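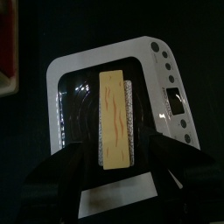
A toy slice of bread in the toaster during the kitchen demonstration at Rokby.

Search this site Enter keywords Search

Inorness Opens Its Rokby Workshop to the Public for Kitchen Robot Demonstration

3 min read

ROKBY, December 12, 2021 — Inorness opened its workshop in Rokby to the public for the first time this weekend and showed visitors the robot arms it is training to do small kitchen jobs. In all, 510 people came through the doors, among them students from two local schools and staff from several food service companies.

The demonstrations were part of Hatetti, a project Inorness runs together with the engineering firm Grgić. Hatetti looks at short tasks that people do at a counter without thinking much about them, such as putting bread in a toaster or moving a light object from one place to another. The arms work with a mix of household items and toy food, and the same toys are used again and again so that one attempt can be compared with the next.

"People expect us to start with something big," said Azra Jurić, who leads the project at Inorness. "A slice of bread is hard enough. The slot is narrow, the slice can lean, and the arm has to let go at the right moment. We wanted visitors to see the slow attempts as well as the good ones."

Groups were taken through the workshop in turn. Each tour began with a short talk on how the arms are set up and what the cameras at the wrist are for. Visitors then watched an operator guide the arms through a task by hand, and after that saw the arms try a task under their own control. Questions were taken at the table while the next run was being set up. 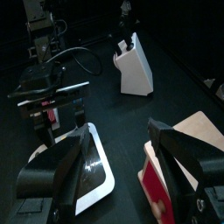

The arms used in Hatetti can work alone or together. When two are running, each has to stay out of the other's way, and much of the past year's work has gone into timing. Grgić supplied the control software for this part of the project and sent two engineers to the open day to explain it. They also answered questions about safety stops, which came up on nearly every tour.

Inorness has recorded 2446 runs since the project began. Every run is kept, including those where an item was dropped or missed, and staff review them at the end of each week. Several visitors asked whether the arms would soon be for sale. Jurić said there are no plans for a home product and that Hatetti is a research project.

"We're still learning what goes wrong," she said. "A different table or a different light can change the result. We have a lot of that to get through before we talk about anybody's kitchen."

The next stage of the project starts in January. Inorness will add more counter tasks and plans to repeat each one 1000 times before moving on. Grgić will carry on with the software for two-arm work, and the two companies will share their notes on the results with the schools that took part.

A second open day is planned in Rokby once that stage is under way. Schools and companies that want to bring a group can ask the Inorness press desk to be put on the list. Tours are free, and children must come with an adult.

About Inorness

Inorness develops and tests robot arms for light handling work. Its workshop and offices are in Rokby.

Press contact: Azra Jurić, Hatetti project, Inorness, Rokby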